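GESSIDE NEIGHBORS – SHORT ITEMS
20/12/2021

Leftovers swap is back

Quick one before everybody disappears for the holidays. The leftovers swap is on again at the Bergeron Street hall, same as last winter, doors at 11. Bring what you can't finish, take home what you can. No money changes hands, no sign-up. If you cooked for 20 and fed six, we want to see you.

A few rules, mostly from Deirdre Mulcahy, who ran the table last time and has Opinions. Label everything. Date it was made, what's in it, nuts yes or no. Masking tape and a marker is plenty. Nothing with raw egg. No shellfish, sorry. Rice only if it went in the fridge right after dinner – if you can't remember, leave it home. Hot dishes need to be cooled all the way before they travel, and please bring them in a cooler or at least a bag with an ice pack. The hall fridge is small and it will be full by noon.

Containers. Last year we ended up with 47 orphans in the hall closet, plus lids that fit none of them. So this time put your name on the bottom, or bring somthing you don't need back. Clear ones are best, people like to see what they're taking.

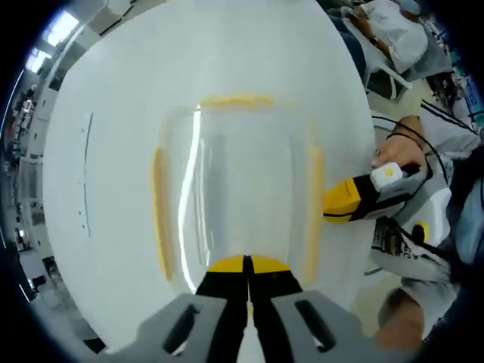

Clear plastic, yellow strips on three sides.

Still have a box from last year? Check the closet shelf by the back stairs, anything left in April goes to the rummage sale. Also one blue casserole dish, heavy, nice, somebody must be missing it.

Soup people: Sylvie Bélanger is doing her split pea again and is asking for ham bones. Drop them at her porch on Dratville Road, wrapped, in the cold box by the door. She'll freeze them if she gets too many. She would also like her ladle back.

Parking is tight. The lot holds 40 cars if everyone is polite, and the far end doesn't get plowed untill the afternoon. Walk if you're close. The side door has the ramp.

Need a ride, or can't get out and would like a plate dropped off? Leave a note in the hall mailbox with your address and anything you don't eat. We'll do our best – more drivers would help a lot.

Bread is always short, cookies never are. Bring bread.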